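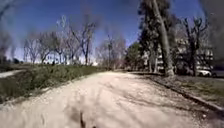
6. Setting up path following on unpaved and paved paths

This section explains how to prepare the Gusterell perception module for outdoor paths. It is necessary that you have finished Section 5 (camera calibration) and that the Zimham base driver is running. If the driver is not running, Gusterell starts in replay mode and sends no speed commands.

6.1 Teaching the path surface

1. Place the robot in the middle of the path, facing the direction of travel.
2. Open the Kettani console and choose Surface > New profile.
3. Type a short name for the profile. Spaces are not accepted, please use underscores.
4. Press Capture. The robot must stand still for 15 seconds.
5. Look at the overlay. The path should be colored up to the curb or the grass on both sides. If the color goes over the curb, lower the value edge_spread by one step and press Capture again.
6. Press Save.

Note: A profile made on gravel should not be used on asphalt. Make one profile for each surface and let Gusterell switch between them (see 6.3).

Caution: Keep the emergency stop in your hand during all the steps of 6.2 and 6.3. The software stop in the console goes over the wireless link and it may arrive late.

6.2 Masking the robot body and checking for people

Parts of the robot can enter the camera view from the bottom, for example an antenna or the front cover. If they are not masked, the planner takes them for an obstacle at zero distance and refuses to move.

1. Choose View > Body mask.
2. Draw the mask around every part of the robot that you see. Leave a small margin, the antenna bends when the robot drives.
3. Choose People > Test and ask a colleague to walk away from the robot along the path. 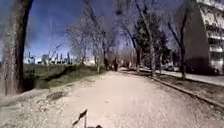
4. Wait until the person marker disappears from the console, then read the last distance in the log. Write it in the field person_range. The planner limits the speed according to this value, so please do not enter a larger one.
5. Repeat the test with the sun on the other side, if the path allows it.

6.3 Strong tree shadows

Dark bands across the path can be read as steps or holes. The shadow filter compares the color image with the depth image and removes the bands which have no height.

1. Set shadow_filter to 2.
2. Drive by hand at walking speed through the shadows.
3. Open the log and search for code 861 (false edge). A few entries are normal. If they come in every second – lower the speed limit and repeat step 2.
4. Turn on auto_profile and drive from one surface to the other. 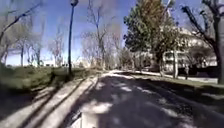 One reader of the previous version of this page wrote to Pakby that the filter at this setting made their robot slow down before every dark band, even with no 861 in the log, and asked if it can be switched off on asphalt. We do not recommend to switch it off. Check first that the depth image is not delayed: the value depth_lag in the console must stay under 13 ms. When it is higher, the two images do not match and the planner brakes to be safe. Restarting the Zimham driver corrects this in most cases.

Page last changed: 9/27/23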